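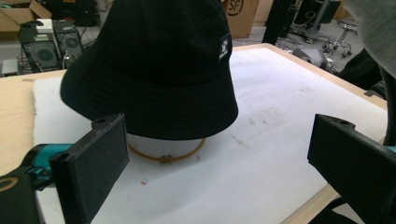 *Black bucket hat on a white display stand.*

**Ticket 3015: Incorrect overnight financing charge on open currency positions**

| Field | Entry |
|---|---|
| Opened | 26 September 2012 |
| Client | Kirkside |
| Platform | Skoria |
| Assigned to | Talha Sandhu, Dealing Systems Support |
| Priority | 2 |
| Status | Resolved, awaiting client confirmation |

**Issue as reported**

The client states that the overnight financing charge was applied twice to its open sterling/yen position. The account statement shows 2 debits of identical value against the same deal reference. The client requests a refund of the second debit and a written explanation.

**Initial checks**

The account statement was compared with the deal record. The position was opened during the London session and remained open past the end of the trading day. One financing charge was therefore due. No adjustment for a public holiday applied.

The client's margin level was reviewed. The duplicate debit did not cause a margin call, and no position was closed as a result.

**Investigation**

The end-of-day process on Skoria ran at its scheduled time and posted the first debit correctly. The price feed supplied by Bivutura was then interrupted for 15 minutes. When the feed returned, Skoria treated the closing rate as a new record and ran the financing step again for positions held in yen pairs.

Nest Howells (Client Accounts) asked whether the fault was the same as that recorded in June. It is not. The June fault concerned the rate used in the calculation and was closed by a change to the rate table. The rate on this occasion was correct in both entries.

A test was carried out on the practice server by stopping and restarting the feed after the end-of-day process. The second debit was reproduced. The test was repeated with the rerun setting switched off, and a single debit was posted.

**Action taken**

- Rerun setting switched off on the live server, with approval from Dealing.
- Second debit reversed on the Kirkside account.
- Search made for other accounts holding yen pairs at the time. The Rees account was also affected and has been corrected in the same manner.
- Fault report sent to Bivutura with the feed log attached.

**Outstanding**

Client Accounts to issue letters to both clients. Bivutura has been asked to state the cause of the interruption; no reply has been received. Until a permanent correction is supplied, any rerun of the financing step must be started by hand and authorised by the duty dealer.

T. Sandhu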